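Finger pads get a fixed schedule at Prisar

Prisar has changed how it looks after the hand-held grippers used at its fruit handling bench, after worn finger pads were found on several tools in July.

The pads used to be replaced only when an operator reported fruit slipping. Under the new routine they come off after 3000 grips, or sooner if the diamond pattern has gone smooth at the tip. Each tool is also checked at the start of a shift, before any fruit is put out.

Aishwarya Gowda, who wrote the routine, said the old pads were rarely torn. "They glaze over first, and the tomatoes tell you before the citrus does," she said. "A large orange has enough weight to sit still. A cherry tomato rolls off."

The check starts with the jaws fully open. The operator wipes both pads with a damp cloth, looks for grit in the pattern, then tries each pivot screw by hand with a small driver. A loose screw lets one jaw close ahead of the other - the most common fault in the log, with 83 entries out of 207.

Cables are looked over last. Danylo Koval, who handles repairs, asks operators to leave slack behind the tool and to report any cord that pulls when the wrist turns.

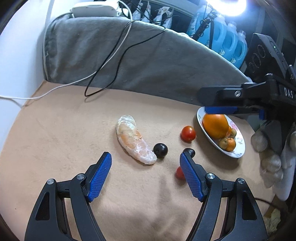 Two grippers with blue finger pads at a fruit table, one of them just above a large orange on an oval plate.

Pads are now kept in matched pairs, and both are changed together even if only one is worn. Koval said mixed pairs had caused uneven closing on small fruit. Tools that fail the check go back to him with a tag showing the grip count and the jaw at fault.

The routine will be reviewed once every tool has been through one full pad change.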